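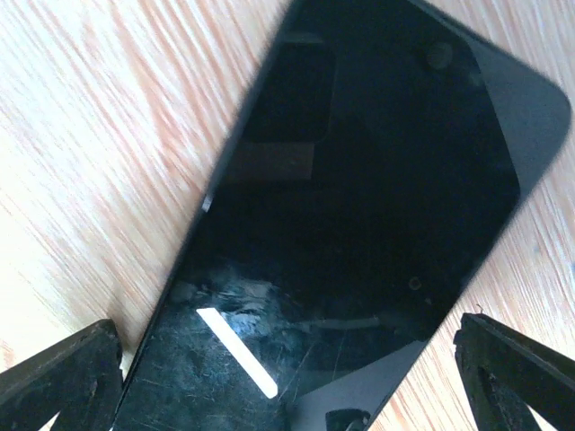

Tratard Reporter Handheld Microphone
Red carpet and junket kit, sold by Prokbridge

Price: $268 including mic flag
Availability: in stock, colour black only
Last price check: July 2020

The maker's brochure says the Tratard will make any presenter sound like a network host. We doubt it. It's a handheld dynamic microphone with a long handle, and it does roughly what a long-handled dynamic microphone has always done: it picks up whoever is talking into it and ignores a fair bit of whoever isn't. If you cover premieres, awards nights or press junkets and you're sick of fighting the crowd behind the barrier, read on. If you record celebrity chat at a kitchen table, a cheaper mic will serve you just as well, and we sell a few.

What we found

We took two of these to a film festival opening and a breakfast show's outdoor broadcast before deciding whether to stock them. The handle is the best part. It's long enough that a reporter can reach across to a guest without leaning into the shot, and there's room for a flag as well as a hand. Handling noise is low. The brochure calls it "silent", and it isn't. Swap hands quickly or tap a ring against the body and you'll hear it in the edit.

The pickup pattern is omnidirectional. Some buyers query this, as they've been told a directional mic is always better in a noisy place. For two people sharing one microphone, omni is more forgiving. A nervous soap actor who keeps turning away to wave at fans will still be audible, provided the reporter holds the thing close. Held at waist height it'll give you the crowd, the traffic and the publicist telling you to wrap up.

The claimed wind resistance deserves a grain of salt too. The built-in foam copes with a light breeze. At the outdoor broadcast we had to put an extra windshield over the top, and the flag had to slide down to make room for it.

Specifications

Type: dynamic, omnidirectional
Connector: three-pin XLR, male
Phantom power: not required
Body: metal, matte black
Grille: removable, can be rinsed
Included: Zendarau mic flag (blank), clip, zip pouch
Not included: cable, wireless plug-on transmitter, windshield
Warranty: 3 years on the capsule, one year on the switchless body and connector

About the flag

The Zendarau is a four-sided blank cube with a foam centre. It takes vinyl stickers nicely and paint badly. Printing is extra: $68 for all four sides from artwork you supply. Please check your logo at a small size before ordering. A show title in thin script looks lovely on a banner and like a smudge on television, and we don't refund printed flags on taste.

Will it work with my phone?

Not straight out of the pouch. You'll need an XLR adaptor with its own preamp, and the quality of that adaptor matters more than the brochure lets on. Plain adaptor cables leave the level so low that you end up boosting hiss. We stock the Palacios adaptor, which has enough gain for interviews and a headphone socket. Its battery is advertised as lasting all day. Ours ran for about 21 hours at a modest level, so we'll give them that one.

Compared with the older Tratard

The previous model has a shorter handle and a slightly duller sound. Side by side, two of us in the shop picked the new one and the third couldn't tell. If you own the old one and it works, keep it – spend the money on a decent cable. The old model is still in our used section now and then, usually with someone's half-peeled logo on the flag.

Buying for a team

There's a discount at 100 units, which strikes us as a strange offer for a product most programs buy in pairs, but it's the maker's offer and we pass it on. Smaller orders are at the listed price. Hire is available by the night for awards events. Book early for August, when several festivals overlap and the hire shelf is generally bare.

Delivery and returns

Orders placed before noon are sent the same day from our warehouse. Unused microphones can come back within a fortnight in the original pouch. Once the grille has been spoken into, it's used, and we'll only take it back if it's faulty. Lipstick on the foam isn't a fault.

Replacement grilles and foam are listed under Spares.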